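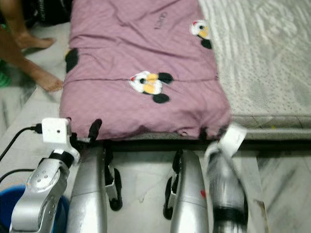 15 July 2024
Bedding handling, Bamgate floor area. Ristada arms, both sides. Arm speed limited to 50 per cent all session.

Task as written in the Orakzai work sheet: take hold of the quilted blanket at the lower hem, both grippers, draw it level, release. Mattress stays on the floor alongside. The attendant remains in the area throughout and does the squaring up by hand.

Hem grip, notes. The left finger hooks over the hem and pinches it against the white pad. The right finger has the harder job, as the mattress edge is near and the right arm has less room to turn. Quilting helps the grip: the stitched diamonds give the pad something to bear on. A plain sheet slides more and needs a deeper bite. Gripper opening set to 80 mm for the quilt and left there for the sheet. I would reduce it for the sheet next time.

Creases are still a problem for hem finding. The appliqué panda patches are a second one. A black ear on pink has a stronger edge than the hem does, and the hem finder in Branilico went for a patch on several attempts before I raised the threshold. Raising it costs time on the plain stretches. Left raised for now.

What changes for the attendants
Under the old routine one person did the whole bed: strip, shake, spread, square, tuck. With the arms taking the hem, the first part of the job becomes waiting and watching, and the squaring up comes in a block at the end. The Bamgate staff raised this before I did. Their point is that the bending has not gone, it has moved. Squaring a bed at floor level is still done from a crouch.

The other point concerned where to stand. The work sheet says "clear of the arms" and leaves it at that. In practice people stand at the side of the bed, within a step of the bedding, as that is where they need to be for the next part. I have no objection at this speed but the sheet should give a position. Personal items on the floor beside the bed fall under the same heading – bags up against the bedding take up the side the attendant works from, and the planner knows nothing about them.

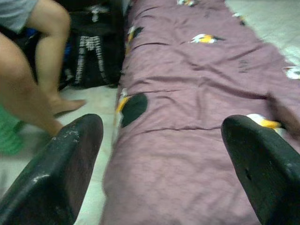 Wrist view and finger wear
Left finger has pale scuffs and chipping along the top edge. Grip not measured against a new finger, so I can't say if it matters. Replacement pair to be ordered from Ristada, part list revision 2. Log the cycle count when they are fitted.

With the fingers open the wrist view is good straight ahead and poor at the lower corners, where each finger hides what lies behind it. Prints on the sheet get half covered and then read as new features when the arm shifts. Masking the fingers is on the Branilico list as item 13. Please move it up.

Moving across the mattress is worse. The dimpled grey fabric smears as soon as the wrist travels, and the seam at the border is the only line I would trust. Pausing before each capture fixes it at the cost of a slower cycle. The attendants prefer the pause – it tells them when the arm is about to go again.

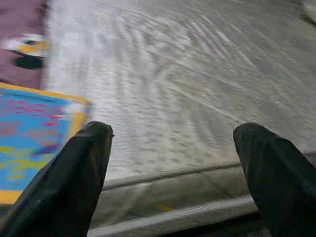 ACTIONS
Work sheet: add a standing position and a line on bags and loose items. Draft to go to the Bamgate staff before Orakzai sees it.
Pause before capture: keep, and make it the same length each time.
Raised bed base: ask Orakzai for a price. If the squaring up stays manual, floor height is the wrong height for it.
Shift rota: unchanged until September. The idle stretch at the start of each bed is too short to use for other work, and I don't want it filled on paper.
Hem threshold: repeat with the plain sheet, opening reduced, same speed limit.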